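From: Brenda Huenchumán
To: arm-users list
Subject: Re: Two-finger grippers in the sim before we order

On Thursday Damián Painemal wrote:

> Has anyone run the Prultport fingers and the stock ones against the
> same task in simulation? We have to pick one for the Tutstead cell
> and I would like to see numbers before we spend money. Also, does
> the controller rate matter? Constanza says she gets different
> results at 195 Hz and at 500 Hz and I don't know what to make of it.
>
> Damián

Hi Damián,

Yes, I ran both last week. Same arm, same start pose, same block, only the finger model and the controller rate changed.

On the rate first. Constanza is right that there is a difference, but most of it went away when I fixed the damping on the finger joints. The default value lets the fingers bounce a little when they close. At 500 Hz the bounce settles before the lift starts. At 195 Hz it doesn't, and the block gets carried off at an angle. With more damping I got the same grasps at both rates, except for one corner grab that I'm still looking at.

On the fingers. The Prultport set is wider and forgives a bad approach angle. I could be off by 4 degrees at the wrist and still pick up cleanly. The stock fingers gave up at 3. On the other hand the Prultport fingers touch the mat first if you come down too low, and then the contact solver slows to a crawl. I raised the approach height and that took care of it — you will want to do the same on the real arm anyway.

Stock fingers, arm waiting over the table before a run:

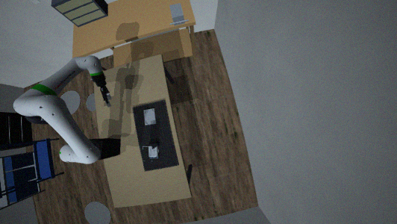 Overhead view. Gripper pointed down with the fingers slightly apart, pale square pieces on the dark mat.

Two things I have not done. I haven't tried the Bumadetti controller, only the one that ships with the simulator. And friction is the same for every surface in my setup, so please don't read too much into how well anything holds during a fast move. Eulalia has measured values for the rubber pads and said she would send them to me.

If you need to order now, I would go with the Prultport fingers for Tutstead. If it can wait until June, let me rerun it with Eulalia's friction values first. Soledad asked for the config files too, so I'll put them in the Aguirre folder with the damping change in its own commit. Check which branch you are on before comparing with Constanza's results, as hers still has the old value.

Brenda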